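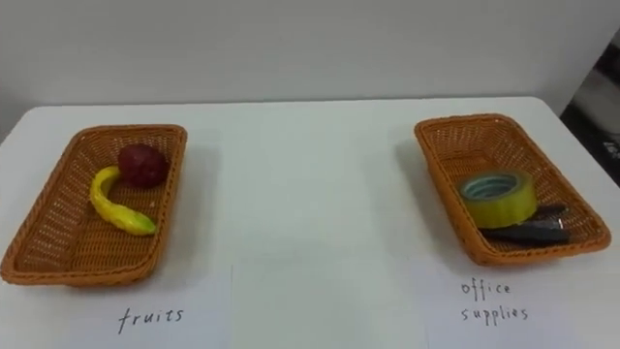 Setup notes for the tabletop sorting cell at Midby, bench two. Posting these as a thread as the wiki page is out of date and Guido Fiore asked for something he can read on his phone.

The task: mixed items go in the middle of the table, the arms put each one into the correct basket. Two classes at present, fruits on the left, office supplies on the right. The baskets are the same model, so the handwritten sheets in front are the only thing telling you which is which.

Keep it that way. Last month somebody swapped in a blue tub on one side and the policy learned the colour of the tub. It scored very well until we put the wicker back.

Basket placement. The long axes are turned slightly, near ends outward. Square to the table edge looks tidier but the wrist runs close to its joint limit on the far corner. Right basket goes a little further back than the left.

Do not tape the baskets down. If the gripper catches a rim, the basket should slide. A fixed basket gives you a protective stop and a bent fingertip, and Van Wijk take 3 weeks to send fingertips.

Label sheets. Plain white paper, black marker, lower case, one sheet per basket, lying flat on the table just in front of the near rim. Replace when the corners start to curl. A curled corner throws a shadow and the segmentation picks it up as an object.

"office supplies" is written over two lines. If you rewrite it, keep the line break. The text reader crops to a fixed width and on one line it returned "office supp" for most of a morning.

Items. Toy fruit only, no real fruit, however close it is to lunch. The plastic banana is the awkward one: the curve means a top grasp at the middle closes on nothing much if it has rolled over. Set the grasp point nearer one end.

Tape roll. Can be picked upright or flat. Upright, it may roll during the approach, so approach speed is capped at 38 mm/s for the last part of the move. Flat, go in over the rim of the roll with one finger through the core.

Small dark items under larger ones are lost to the wrist camera. If something is lying beneath the tape, the end-of-run check will report one item and be wrong. Look in the basket yourself before you log the run.

Lighting. Overhead only, blinds shut. Exposure is locked at setting 37. Auto exposure hunts on this tabletop, white being most of what it sees, and the grey wall then drifts from run to run.

Cleaning. Damp cloth on the tabletop, then dry. No solvent, it leaves a shiny patch. Baskets get tapped out upside down, grit collects in the weave. Gripper pads with isopropyl at the start of each shift.

Camera check after any knock to the mount: run the Plalinen board routine 3 times. If the results disagree, tighten the bracket before you touch the numbers in software.

The Uvilcombe cell has the same table but the older gripper. Basket positions carry over, grip force does not. Next change here is a third basket, in June, once the left arm's cable has been rerouted.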